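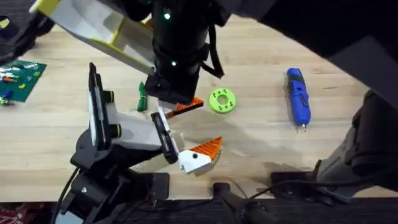
Two robot arms over a wooden tabletop, grippers close together.

Cash declaration desk, Hamance terminal: inspection checklist

1. Declaration forms stocked, both languages. OK
2. Counting machine test, 40 notes. Pass. Second run rejected 2.
3. Seizure bags sealed and numbered. Bag 422 missing from log; refer to Prisberg office.
4. Interview room lock. Fail. Reported in October, still open.

Last updated: 2/26/24
Filed under: Borders & Customs

Comments
tavares_east: Is item 4 the inner door or the outer one?
jelden: Outer.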